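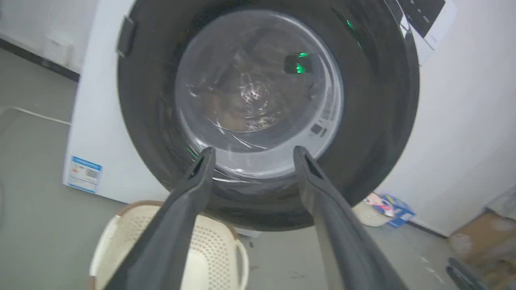

Front-loader, door opening and drum

Gillinel app – progress note for Marloes Coppens
2023-06-29

Quick one, will do the longer version when Gopinath is back.

Download manager: background downloads now carry on after the phone locks. Was the top complaint in February. Pausing and resuming works on Android 10 and up, older phones still lose the last chunk and start it again. Gopinath has a fix, not merged yet.

Ad-free version – paid upgrade is in the test build. One price, no subscription. Els wants a free trial of 30 days, I'd go shorter. Need a decision from you please, it holds up the shop page.

Copies: the cracked version on the Skostelska forum is still up. Second takedown request sent, no answer. Ida checked the file and it asks for contacts and text messages, which ours never has. We've put a warning on our own download page and the signing key check is in, so a tampered copy can't log in to sync. Will annoy a few poeple who didn't know they had a copy. Mieke is writing the help text.

Testers: 10 on the closed list, want more before release. Van Rooij offered to pass it round their office.

Money: 2000 left in the testing budget. Most goes on second-hand phones, the rest on the Jesach hosting bill. Nothing else due untill the release.

Late: translations (Dutch half done), tablet layout not started. Dropping the built-in player for now – too many crashes, and hardly anyone asked for it.

Need from you: trial length, and a yes or no on the phones.

Ida Lammers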